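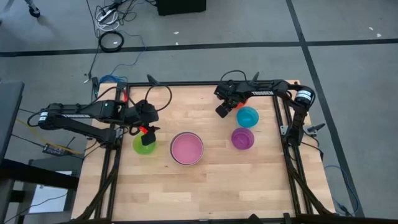 How far should people stay from a tabletop robot arm while it is switched on?

Stay outside the full reach of the arm, measured with the arm stretched straight out, plus a hand's width. Measure from the base, and measure again any time the base is moved. If two arms share a table, treat everything between the bases as inside the reach of both.

That is the first rule on our sheet at Jullelley, and the one people forget soonest. The rest of the sheet follows, with notes on how we apply it.

Before power goes on

Check each clamp by hand. Don't go by looks. A clamp that was tight on Wednesday can loosen after a day of quick moves, and you will feel it before you see it.

Run a finger along each cable from the wrist to the base. It needs enough slack for the joint's full turn, but not so much that it can catch on the other arm.

Find the stop button and press it once with the arms at rest. Do this even if somebody else tested it 10 minutes ago.

Clear the table of anything the job doesn't call for. Tools, tape rolls and coffee go on another bench.
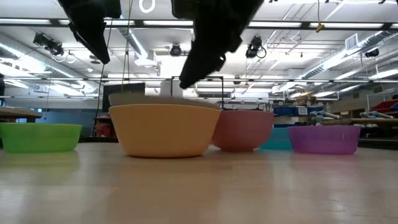

Saqib Mengal

Working with bowls and other light containers

Plastic bowls are good practice objects. They are cheap and easy to wipe clean, and a dropped one seldom hurts anything. Throw out any with a cracked rim, as the edge can scratch a fingertip pad or your own hand.

Set the lowest travel height above the tallest thing on the table. Stacked items count at their stacked height, lids included. We add 2 inches on top of that and lower it only for the pickup itself.

Start each new pickup at the slowest speed and watch it through to the end before raising the speed. If the bowl slides or tips, stop and change the approach -- squeezing harder usually makes it worse.

Never reach in to straighten a bowl while the arms are live. Pause the program, wait for both arms to stop, then press the stop button and reach in. Bushra Arain added the wait in March, after we noticed that people were reaching in on the last bit of motion.

Floor and cords

Keep cords out of the path you would take if you had to step back in a hurry. Coil the extra length. Put power strips where a spilled drink won't reach them.

Floor tape is fine for marking a line, but it wears. Replace it when a corner lifts.

When you finish

Park the arms low with the grippers open. Cut the power, then wipe the table with a damp cloth and let it dry before the next person sets up. Write anything odd in the log, with your initials, even if it went away by itself.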